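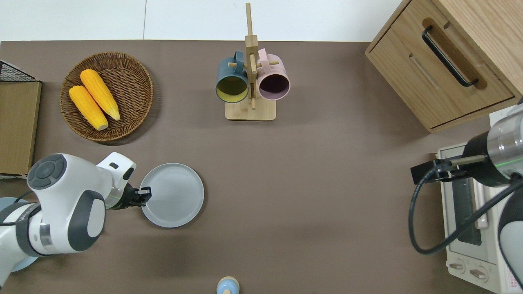

Wireck Moving handles household moves in Gredetton, Urkorville and the towns between them. Most of the calls we get before a move are about the same few things: what it costs, what we will carry, and how to pack the kitchen, which takes longer than people plan for. Mugs come off a wooden mug tree and get wrapped one by one, the tree goes in a tall box, and a woven basket can travel with dish towels inside it. The rest of our answers are on this page, last updated 11 May 2025. If yours is missing, call the office or write to us through the contact form.

BOOKING AND ESTIMATES

How far ahead should I book?

Three weeks is enough for most of the year. The last few days of any month fill up first, as do Saturdays in summer. February is our slowest month and you can often get a truck with a couple of days' notice.

Do you give estimates over the phone?

Yes, for studios and one-bedroom apartments. For anything larger we do a walk-through, in person or by video call. Wycliffe Simiyu does most of the walk-throughs and will want to look inside closets, the garage and any storage unit. A walk-through takes half an hour or so and you do not have to tidy up for it.

Is the estimate the final price?

Local moves are billed by the hour, so the final price depends on the time taken. The estimate gives a low and a high figure. If the job looks likely to go past the high figure, the crew leader will tell you before it does and you can decide what to leave for another day. Moves outside our local area are quoted at a fixed price, which changes only if you add things to the list.

What was the price of a typical move last year?

For a two-bedroom home of 1,000 square feet, with two floors or an elevator and a drive of under an hour, a recent customer paid $1,159 with a crew of three. That included wardrobe boxes but no packing. A house with a long walk from door to truck will cost more.

When does the clock start?

When the crew arrives at your door. It stops when the last item is in and you have signed the sheet. Driving between the two addresses counts. We charge a flat travel fee to cover getting to you and getting back, and it is listed on the estimate.

Do I have to pay a deposit?

We ask for $50 to hold the date. It comes off your final bill. If you cancel at least three business days ahead, you get it back. After that we keep it, but if you are only changing the date we will move it over once without charge.

BOXES AND PACKING

Can I get boxes from you?

Yes. We sell new ones and give away used ones when we have them. Used boxes are kept on a rack by the office door and you can take what you need. Please do not count on a certain size being there. Stores that sell appliances are also worth a call, and the bigger ones usually flatten theirs in the evening.

How heavy can a box be?

Keep each box under 50 pounds. Books go in small boxes. A large box full of books is the most common thing we have to repack at the door, and the repacking is on the clock.

What is the best order for packing a kitchen?

Start with what you use least. Holiday dishes, baking pans and the appliance you got as a gift can be packed two weeks out. Then do glasses and the good plates. Leave one plate, bowl, mug and set of silverware for each person until the last morning, along with one pan and a sharp knife. Those go in a box marked OPEN FIRST.

Do plates go flat or on edge?

On edge, like records, with paper between each one and a layer of crumpled paper at the bottom of the box. Plates stacked flat carry the weight of everything on top of them. Bowls can nest if each has paper inside. Fill the gaps at the top so the box does not cave in when another is set on it.

Can I wrap dishes in newspaper?

You can. The ink rubs off and you will have to wash everything at the other end. Plain packing paper costs a little more and saves that job. Towels and T-shirts work well around mixing bowls and pots.

What about food?

Dry goods in sealed packages are fine. Open bags of flour, rice and sugar should be taped shut and put inside a second bag. We do not carry anything from the refrigerator or freezer. Eat it down in the last two weeks or take it in your own car in a cooler. Oils and vinegar leak more than people expect, even with the caps tight, so we prefer you take those yourself too.

Can you pack for me?

Yes. You can have us pack everything or only certain rooms. Many people ask for just the kitchen. Packing is normally done the day before the move by a team of two, led by Chun-hung Chou. Materials are charged at the prices on the estimate and we take back any unopened bundles of paper.

How should I label boxes?

Write the room it is going to, on the side and not the top. Once boxes are stacked, the top cannot be read. If your new place has two bathrooms or several bedrooms, give each a name and tape a sign with that name to the door. Listing the contents is up to you, though a short note helps when you are looking for the coffee maker.

FURNITURE AND APPLIANCES

Do I need to empty dresser drawers?

Clothes can stay in. Take out anything breakable, heavy or loose, and anything you would not want to lose. Desks and filing cabinets should be empty.

Will you take beds apart?

Yes, standard frames are included and we put them back together at the other end. We keep the bolts in a bag taped to the headboard. Adjustable bases, bunk beds with stairs and cribs take longer, so mention them when you book.

Do you disconnect washers and dryers?

We disconnect and reconnect electric dryers, and washers with ordinary hoses. We do not touch gas lines. You will need to have gas appliances disconnected before the crew arrives.

What about the refrigerator?

It should be empty, unplugged and wiped out the night before. Take out glass shelves and wrap them separately. After the move, leave it standing for a few hours before you plug it in – overnight if it had to be laid on its side.

Can you move a piano?

Uprights, yes, with a crew of four. We do not move grand pianos. A company in Yu does, and the office can give you their number.

THINGS WE CANNOT TAKE

What is not allowed on the truck?

Propane tanks, gasoline, paint thinner, bleach, pool chemicals, fireworks, ammunition and car batteries. Mowers and trimmers need to be drained of fuel. Pets ride with you. Houseplants can go on the truck for a local move at your own risk, and they do not like hot days.

What should I carry myself?

Passports, medicine, jewelry, cash, keys, laptops and any papers you need for the closing or the lease. Put them in your own car before we start loading so they do not get picked up with everything else.

ON THE DAY

Do I need to be there?

Someone over 18 has to be at both ends to let us in, answer questions and sign. It does not have to be you.

Where will the truck park?

As close to the door as is legal. In downtown Urkorville you need a permit to reserve the curb, and the city wants the request a week ahead. You have to apply for it yourself as the resident. In Gredetton there is no permit, but a couple of cars parked in front of your place the night before will hold the space.

What happens if it rains?

We work in rain and light snow. Floors get runners and upholstered pieces get wrapped. If roads are closed we reschedule at no charge.

Something was damaged. What do I do?

Show the crew leader if you notice it that day, and it will be written on the sheet. If you find it later, send us photos within 30 days and keep the box and the wrapping. Basic coverage is included in every move and pays by weight, so it does not pay much for light, costly things. Full value coverage is available and has to be added before the move starts. Boxes you packed yourself are covered only if the outside of the box is damaged.

Should I tip the crew?

It is up to you. Tips are shared equally among the crew and can be added to a card payment. Cold water on a hot day is always welcome.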